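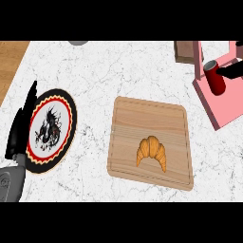 The league's proposal to shorten the quarter from 12 minutes to ten, put to the clubs in March, has been argued almost entirely in terms of tired legs. I think that is the wrong ground. The length of a quarter changes how fouls, substitutions and rest periods work together, and those effects are larger than the eight minutes taken off the match.

Begin with the foul limit. Under the present rules a player is out after the sixth personal foul in 48 minutes of play, or one foul for every eight minutes on court if he never sits down. The proposal brings the limit down to five in a match of 40 minutes. The rate is the same, one in eight, and the paper sent to the clubs treats this as the end of the matter.

It is not quite the end. Fouls come in whole numbers and tend to arrive in pairs. A centre who picks up two in the opening quarter has used a third of his allowance under the present rule and two fifths under the new one. Most coaches take a player off at two fouls in the first quarter whatever the limit, and most leave him off until the second is well under way. If the quarter is shorter and the habit stays the same, the time he spends on the bench is a larger share of the match. The player most affected is the one who defends near the basket, and the teams most affected are those with only one such player.

Erkow are the obvious case. They play one tall man, they funnel every drive towards him, and when he sits they switch to a zone that concedes the corner shot. I have no quarrel with that as a plan. It suits the squad. But it works because a 48-minute match gives them time to hide him for a spell and still have him for the closing stretch. Plunari, who rotate three middling big men and have never depended on any of them, would barely notice the change.

The usual reply is that coaches will adapt by leaving players on with two fouls. Perhaps they should do so already. The reasoning against early benching is old and, to my mind, sound: a minute lost in the first quarter counts the same on the scoreboard as a minute lost in the fourth, and a coach who removes his best defender to guard against losing him later has brought about the loss he was worried about. The reply assumes, though, that a shorter match will cure a habit which a longer one has not. I would expect the reverse. With less time to recover from a bad spell, coaches get more cautious.

**Team fouls**

The team foul rule has had less attention and deserves more. At present the bonus begins on the fifth team foul of a quarter. The proposal leaves that number alone while taking two minutes off the quarter. On the same rate of fouling, teams will reach the bonus less often, and when they do reach it there will be less of the quarter left in which to pay for it.

This amounts to a subsidy for rough defence. A side that fouls once every two and a half minutes now reaches its fifth foul after twelve and a half minutes, just outside the quarter. A side that fouls once every two minutes reaches it at the ten-minute mark and has two minutes to regret it. Under the proposal that second side reaches its fifth foul as the horn sounds, and regrets nothing. It can foul at a rate a fifth higher than the old one for the same exposure.

If the league wants ten-minute quarters it should move the bonus to the fourth foul, or count team fouls by the half. Either can be defended. Counting by the half is easier to follow in the stands and harder on the officials' table, where the count has to be carried over an interval. Moving the threshold is simpler and I would take it. Leaving the number where it is cannot be defended, and so far as I can find the paper does not try. The bonus takes up one line in a table on the last page.

**Substitutions**

Then there is the bench. The common pattern in this league is a ten-man rotation with a block change late in the first quarter and another early in the second. The second unit plays across the break and the starters come back in pairs. Supporters of the change say that fewer minutes will mean fresher starters and better basketball, and opponents say that it will mean fewer minutes for young players. Both are making a claim about how the missing eight minutes will be shared out, and I think the opponents have the better of it.

A coach dividing up minutes does not cut everybody equally. He settles the starters first and gives what is left to the bench. Take five starters at 32 minutes each in the present game. That is 160 of the 240 player-minutes available, and it leaves 80 for the rest. Cut the match to 40 minutes and the total becomes 200. If the starters stay at 32, the bench gets 40, exactly half of what it had. If the starters come down to 30, the bench gets 50. To keep the bench's share at a third the starters would have to drop below 27, and I cannot think of a coach under pressure for his job who would do that.

So the rest argument comes apart. The starters save perhaps two minutes each and the ninth and tenth men lose their place. Plalletti, who have built their season on running two full units at opponents until the opponents give way, would have to rebuild from nothing. Theirs is one of the few methods available to a club without much money. It relies on depth being cheap and fatigue being real, and a shorter match takes away a good part of the fatigue.

The point about chance runs against this and should be stated fairly. A shorter match contains fewer possessions, and fewer possessions mean that the better side wins a little less often. For the clubs at the bottom this is a gain. I accept it as far as it goes. It is a gain spread evenly across all weak sides regardless of how they play, however, while the loss falls on those that have found an answer through depth. I would sooner protect the second group.

**The scoring question**

Some of the resistance comes from people who simply do not want to see lower scores. A side averaging 108 points over 48 minutes would average 90 over 40 at the same pace. The season records would then be out of reach, and comparison between eras would need a footnote. I find it hard to get worked up over this. Pace has shifted so much over the years that raw totals were never comparable, and anybody who uses them seriously already adjusts by possession. The footnote would be honest bookkeeping.

What does matter is what the lower total does to late margins. A ten-point lead with five minutes left is worth the same in either format. A ten-point lead at half-time is worth more when the second half is shorter. Matches will therefore be settled earlier, at least in the sense that the trailing side has less room, and the closing minutes will see more deliberate fouling to stop the clock. Here the unchanged bonus does further harm. A trailing side with few team fouls against it can spend several at no cost before the first free throw is taken, and this is the part of the game that spectators complain of most.

**Travel and the calendar**

I said at the start that tired legs were the wrong ground, and the reason is the calendar. The worst stretches of the season are those with away fixtures on successive nights. A squad that plays at Kalogeropoulos in the evening and then sits on a coach until the small hours is not going to be rescued by eight fewer minutes of basketball. The warm-up is the same length, as are the journey and the lost sleep. The bulk of the load on those days lies outside the match.

If the league is concerned about injuries, and it ought to be, the remedy is to remove the successive away nights. This could be done by starting a week earlier, or by trimming the spring cup, which few clubs field a full side for anyway. Both would cost something in hall hire. The quarter change costs nothing in hall hire, and I suspect that this explains a good deal of its appeal - it is the one measure on the list that can be adopted without paying for it.

I would not object to ten-minute quarters in principle. Much of the world plays them and plays them well. But those competitions set the foul limit, the bonus and the timeouts as one set of rules, and their squads are recruited with that set in mind. Ours would be taking one number from it, adjusting a second, and leaving the others where they stood. The timeouts, for the record, are also unchanged in the proposal, so that a match with a sixth less play would carry the same number of stoppages.

The clubs should send it back and ask for three things. The bonus should be reset, the timeouts should be cut in proportion, and the fixture list should be looked at before the clock is. If it returns in that form I would vote for a trial season in the second division, with the minutes of every bench player published at the end of it.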